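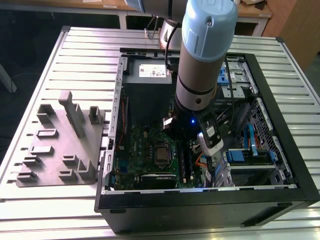
# The Arm Is the Small Number

When Fiser, a refurbisher of office computers, put its first robotic work cell to its board, the proposal ran to 48 pages. Four of them dealt with the arm. The remainder covered fixtures, floor space, training, spare parts and the cost of stopping the line while people learned to use the thing.

Venkatesh Chowdary, the firm's director of operations, considers that proportion about right. "The quotation from the supplier is the easy part of the budget," he says. "What we had to learn was the price of everything that surrounds it."

The cell is intended for work inside desktop towers, where memory, drives and cabling sit close together and no two models share a layout. Fiser's capital plan sets aside $385,000 over its full term, of which $311,000 is committed. The balance is held against changes in the mix of machines arriving at the dock.

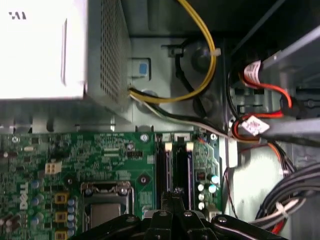
*The gripper over the memory slots of a Dell motherboard, with the drive cables to the right.*

Cabling has proved the hardest item to cost. A trained technician moves a loose wire aside without thinking. An automated cell must be programmed, and paid for, to do the same. Fiser therefore asked its three bidders, Pitex, Boros and Trimow, to price their work by task

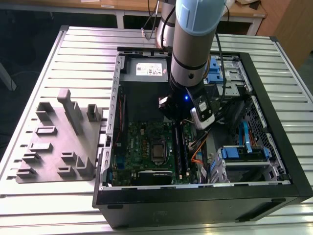 and to state separately what each task would cost when a new model of computer was introduced. The answers varied widely. One bidder's lower purchase price was overtaken by its engineering charges in the second year of the plan.

Dénes Szűcs, who advised the firm on procurement, recommends that buyers treat fixtures as a recurring expense. Printed plates are cheap to produce — the labour of designing, fitting and revising them is not. Under the Fiser plan they are charged to the operating budget and reviewed each December.
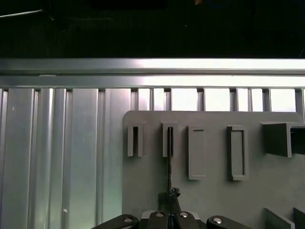

*At the fixture plate: a thin black item between the gripper's central fingers and one of the narrow holders.*

The board has approved a single cell. A second will be considered once a full year of maintenance records is available, and the bidders have been asked to hold their rates until then.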